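Zuka Laundry, hand-held gripper demos
Data card, version of 2021-09-11

Hi, and thanks for grabbing this one! Zuka Laundry is my collection of household cloth demonstrations, all of them recorded by hand with a gripper tool I carry from room to room. I squeeze, lift, fold, let go, and the recording becomes something a robot arm can learn from. There are 1,223 episodes at the moment, 730 of them with knits, and the rest is a mix of towels, shirts and pillowcases.

I started it in July as a side job to the Clindberg teleop set (joysticks, very slow, my thumbs still complain). Doing the same chores with the tool in my own hand goes so much faster, and the motions look a lot more like what I'd do without thinking. Knits are the hard part. They stretch, they bunch up, and a grasp that catches one layer feels almost the same as a grasp that catches two.

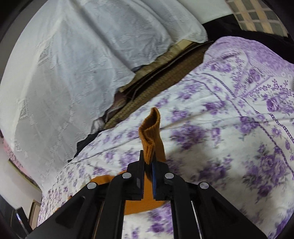 Can I train on this together with the Clindberg episodes?
Load them through the Igwe reader, which puts both on the same clock and the same gripper-width scale, and keep the source tag on so you can weight them separately.

Splits: I hold out 200 episodes for testing and never touch them while tuning. Please do the same, or your numbers and mine won't mean much side by side. Another 442 have written notes on where I grabbed and why I let go (my spelling is what it is).

Known problems: finger width drifts a bit in the oldest episodes, and I'm right-handed, so there's a lean in how I approach a sleeve. Left-handed demos are very welcome!

To get going, unpack everything into one folder and run the Grorkix check script before anything else. It prints the name of any episode with missing poses. Send me those names and I'll fix them in the next version.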